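Size-Up Reports Need a Fixed Format, and Ours Does Not Have One

By Conall Fahy

The first radio report from an arriving company sets up the next ten minutes of a fire. Everyone responding makes decisions from it: which hydrant to take, which side to approach, whether to stage or come straight in, whether the chief asks for more help before leaving the driveway. In the Lurnbridge district we treat this report as a matter of personal style. I think that is a mistake, and I think the fix costs almost nothing.

I went back through the recordings of our working structure fires over the past budget year and typed out the first-arriving report for each. The good ones run about fifteen seconds. They give the unit, the confirmed address, the building's height and type, what is showing and from where, what the crew is doing, and who has command. The poor ones run just as long and carry half of that. One officer gave the color of the siding and left out the number of floors. Another reported "smoke showing" from a two-story house with an attached garage and did not say which of the two it was coming from. The second-due engine laid in from the wrong end of the street and had to pick up hose.

None of these officers is careless. Each of them can size up a building as well as I can. The trouble is that they were trained in different years by different instructors, and each learned a different order. Under load, people fall back on the order they learned, and if that order has a hole in it, the hole goes out over the air.

What I am proposing is a single sequence, printed on the inside of the visor in every first-line apparatus and used on every call where a building is involved, including alarm activations with nothing showing:

Unit and confirmed address.
Stories, size (small, medium, large), occupancy type.
Conditions, with side and floor.
Water supply.
Action and mode.
Command.
Needs.

Then, after a lap of the building or a report from someone who made one, a follow-up that covers the rear, the basement and any change in conditions.

The usual objection is that a script makes officers sound like parrots and stops them thinking. Todor Perić made this case at our July officers' meeting, and he made it well. He has pulled up to more fires than anyone else in that room, and he argued that a format rewards the person who fills in the boxes over the person who notices that the roof is sagging. I take the point about the roof. A sagging roof belongs under conditions, and the format has a place for it. If something is urgent enough to go first, it goes first. An emergency message has always overridden routine traffic and would continue to do so.

The second objection is air time. We run two dispatch zones on one operations channel until a tactical channel is assigned, and there is real congestion in the first five minutes. But the recordings show where the time goes. It goes to follow-up questions. Command asks for the side. The second-due asks about water. Dispatch asks for the address again because the first unit gave only the street. On one fire there were 3 such exchanges before the first line was charged, and every one of them asked for something that belonged in the opening report.

The third objection is that dispatchers are not trained to it. Vesela Georgiev, who supervises the night desk, told me her people would prefer a fixed order because they type as they listen. At present they have to hold a piece of information until the right field comes up. Her only request was that officers pause after the address so it can be read back, and I have no quarrel with that.

Practice is the harder part. Officers get very few real first-arriving reports in a year, and a junior officer on a quiet shift may get none. The skill has to be built at the station. A set of photographs, a portable radio on a training channel and a person with a stopwatch are enough. Put a picture down, allow five seconds to look at it, and have the officer talk.

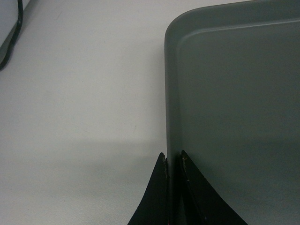
White tabletop and part of a gray tray.

Raelene Paewai has been running this drill with Engine 1621 at the change of shift, one picture for each officer and acting officer, and she records the results. Her crews now get through the full sequence without looking at the visor card. She also found that drivers and backseat firefighters benefit from taking a turn, as they start listening for the missing piece and will prompt the officer when it does not come.

There is a cost, though a small one. Cards for every rig, laminated, come to less than a length of attack hose. The policy change is one page. The drill takes ten minutes out of a shift. I would set a trial period of six months across the district, with the recordings pulled at the end and scored against the seven items by someone who does not know which company is speaking.

I would also ask that chief officers be held to the same sequence when they arrive first. Two of the weakest reports in the set I typed out came from chief's vehicles, and one of those was mine.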